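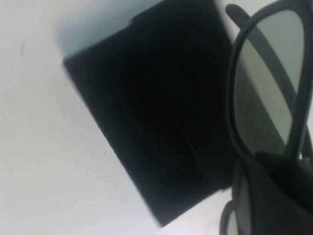 *The black box on the white table*

From: Cayetano Esteban
To: Fidside Parish History list
Date: 11 August 2022
Re: Where to keep the old letters?

Dear all,

Thank you to everyone who has written in, and my apologies for the slow reply. We have had my sister's family staying and the computer lives in the room where the children sleep, so I have been reading the list on my telephone and composing long answers in my head which never got any further!

I'll put Perkari's question in again so that newer members can see what we are talking about:

> I have inherited my great-aunt's letters from her years in Vumurthorpe, and they are in a dreadful muddle. Most are still in their envelopes, folded in four, and a good many have been held together with metal paper clips that have gone rusty. There are also postcards, a ration book and what looks like a laundry list. My husband says to put the lot in plastic wallets in a ring binder. My neighbour says plastic is the worst thing possible. Who is right? And should I be sorting them by date or by who wrote them? I don't want to do any harm.
>
> Perkari

Well, Perkari, they are both a little bit right. The soft, sticky sort of plastic wallet (the kind that smells like a new shower curtain) should be kept well away from paper you care about. Polyester ones are perfectly all right, but they do get expensive once you are past the first few dozen, and a full ring binder is a heavy, awkward thing that always seems to burst open on the stairs. For family letters I much prefer plain acid-free folders, laid flat in a lidded box. I have done all of the Goicoechea letters that way, 2,000 of them in the end, and it took me two winters and a great deal of tea.

Do take the paper clips off, but go gently. Slip a bit of thin card under each side of the clip first, then ease it away from the paper instead of sliding it along. Where the rust has stuck fast, leave it alone and ask for help. I made a nasty little tear in a letter from 1911 by being impatient, and I still feel guilty whenever I open that folder.

Keep the envelopes! I know they take up room, but half the time the postmark is the only date you will ever get. I pencil the same number very lightly on the back of the letter and its envelope, using a soft pencil, and put the two together in the folder. No more than 8 or 10 letters to a folder is comfortable.

As for the order, I would look hard at how your great-aunt left them before you move anything. A muddle to us may have made sense to her. If she tied one bundle up with ribbon, write down what was in it, even if you sort everything by date afterwards. Mine are by writer and then by date, which suits me, though my cousin thinks it is mad.

The laundry list should certainly stay. I would love to know what it says.

One last thing on where to put the boxes: a bedroom cupboard on an inside wall is far better than the loft or the garage. I lost nine good photographs to a loft in March one year, and that was with a sound roof.

If anyone would like to have a go with folders before buying any, I have a few spare and can bring them to the next meeting. Just drop me a line.

Warmest wishes to all,

Cayetano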